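How I Set Up and Look After My Hand-Held Grippers

Last updated 25 May 2018

I get asked about this a lot, so I finally sat down and typed it all out. We have a pair of hand-held grippers that we use for recording demonstrations (you hold one in each hand, do the job, and the arm learns from what your hands did). They're great fun! They are also fussy little things, and if you skip the setup you'll find out three hours later when none of your recordings line up.

I'm going to assume you already have the Visirard tracking software installed and a pair of grippers that close and open when you squeeze. If yours came in a box marked Maes, the screws are a different size but everything else here still applies.

What you need

A soft dry cloth
A small Phillips screwdriver
Spare marker prints, on matte paper
Double-sided tape, the thin kind
A steel ruler
The charging lead and the data cable

Step 1: Check the markers

Wipe the square markers on both gripper bodies with the dry cloth. No spray, please -- I used window cleaner once and the black went shiny, and the tracker hated it. Run a fingertip along all 4 edges of each marker. If a corner lifts, peel the whole thing off and put a new one on. Don't try to glue just the corner down. It always bubbles.

When you stick the new one on, hold the ruler against the edge of the body and slide the print up to it. Crooked markers still get detected, so the software won't complain, but your gripper will be tilted in every single recording and you'll be scratching your head over it for days.

Step 2: Fingers

Squeeze and let go, slowly, 25 times. I know that sounds silly. You're feeling for a gritty spot or a finger that comes back later than its partner. Gritty means there's dust in the slide, and a few puffs from a hand blower usually clear it. If one finger lags, open the body and look at the return spring. Mine had hopped off its post, and it took a minute to hook back on.

Check the inside faces of the fingers too. They get polished with use, and then thin tools start to spin in your grip.

Step 3: Power and cable

Switch both grippers on and wait for the small green lights. Then sort out the cable. Run it back along your forearm and leave enough slack that you can straighten your elbow all the way. Too tight and it tugs on the gripper right when you're trying to be precise. Too loose and you'll catch it on a chair arm (ask me how I know).

Step 4: The reach test

Do this one standing at the real job, with a real tool. Ours is a cabinet unit with a big white panel, and the work is up high, so I lift both grippers toward the panel with a screwdriver in the right one and the left one open. Overhead is where trouble shows up: sleeves slide, wrists roll, and markers turn away from the camera without you noticing. 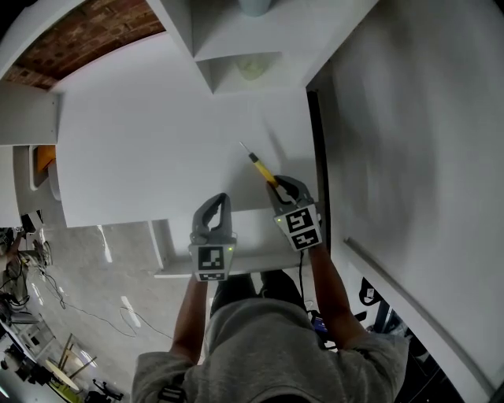
Flullano wrote in to say that the reach test only helped once they held the raised position for a slow count of 13, because their tracking looked fine at first and then drifted as their arms got tired. They also asked whether it was all right to rest the elbows on something in between.

Yes to both! I've started doing the slow count myself and it does catch more. Resting between takes is fine, just put your arms down completely and start the next take fresh. Half-resting gives you weird shaky starts.

While you're up there, turn each wrist a little left and right and have the tracking window open where you can see it. If a marker drops out at a small turn, change how you're standing before you change anything on the gripper. Moving my feet fixes it most of the time.

Step 5: Zero the opening

Open both grippers fully, press Set Open in the software, then close them fully with nothing between the fingers and press Set Closed. Repeat if you've swapped a spring or a finger pad. Save the file with the gripper's name in it, left or right. I once loaded them the wrong way around and spent an entire afternoon blaming the Aremow arm.

Regular care

I redo the zeroing every 275 takes or whenever something gets dropped, whichever comes first. Markers get the cloth at the start of each session. In August, when the room gets sticky, the tape goes soft and I check the corners at lunch as well. Store the grippers with the fingers open so the springs aren't sitting under load, and coil the cable loosely beside them.

Next page: loading the recordings onto the arm and trimming the bad starts.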